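Thread time! I spent February 5, 2018 teaching a robot to handle fruit and I have a lot of feelings about it.

Quick background: I'm at the Sendville lab with Meriem Shawky and Fedir Kushnir. The project is called Hadgu. We drive two robot hands by remote control, record everything, and train on the recordings. The robot itself is named Steven (I didn't get a vote).

The job sounds so easy. Plate in the middle of the table, fruit, two hands. Put fruit on the plate, take fruit off the plate, go again. I figured I'd be good at it in 10 minutes. I was not good at it in 10 minutes!!
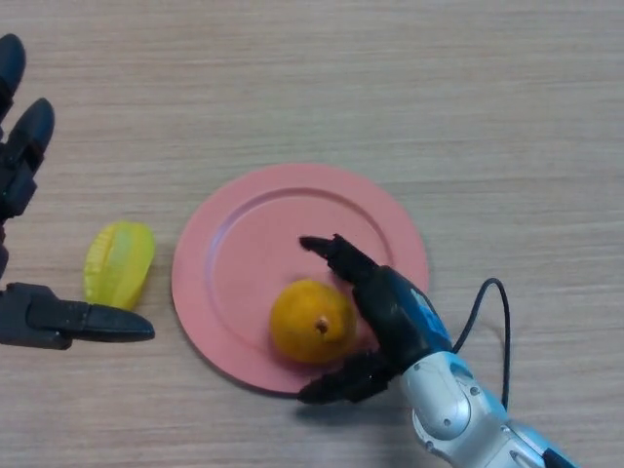 Right hand over the plate, finger and thumb on either side of the orange one.

The hardest part is the thumb. You wear the gloves, you move your own thumb, and the robot's thumb goes where yours went – except its thumb is longer and the base sits in a different place. So your brain has to learn a whole new hand. Mine took most of the morning.

Fedir's trick, which I'm passing on for free: stop looking at your own hands. Put them somewhere comfy, look only at the head camera view, and think about fingertips. My grabs got so much smoother once I did that.

Second trick, from Meriem: park the hand you aren't using. If you let it wander, the wandering goes into the recording too, and the model will happily learn to wander. I now rest my left arm on a cushion like royalty.

Pick up from the side, thumb under, finger over the top. When I came straight down from above I kept shoving the fruit around the plate. Coming in low gives the thumb somewhere to go. 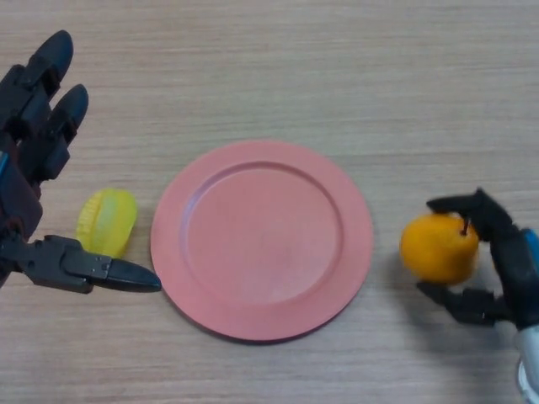
Then there's speed. I kept wanting to rush, and Shafiq Akanda (he does our training runs) begged me to slow down and also to stop pausing. Slow is fine. Freezing in midair for 2 seconds while you think is bad, the model picks that up as part of the job.

Our goal is up to 300 good demos before we train again. I added 32 today and threw out plenty more. Any demo where I fumble and fix it goes in its own folder, because Shafiq wants to try those separately later. Very curious about that one!

People asked why we don't just grab the robot's arm and move it by hand. We did that in September with the Holtik gripper and it was great for simple reaches. With this many finger joints you run out of your own fingers pretty fast, so gloves it is.

Tomorrow Alasdair MacBrayne takes a turn in the gloves and I get to sit at the keyboard and label. Send me your teleop tips, I want all of them – especially for thumbs.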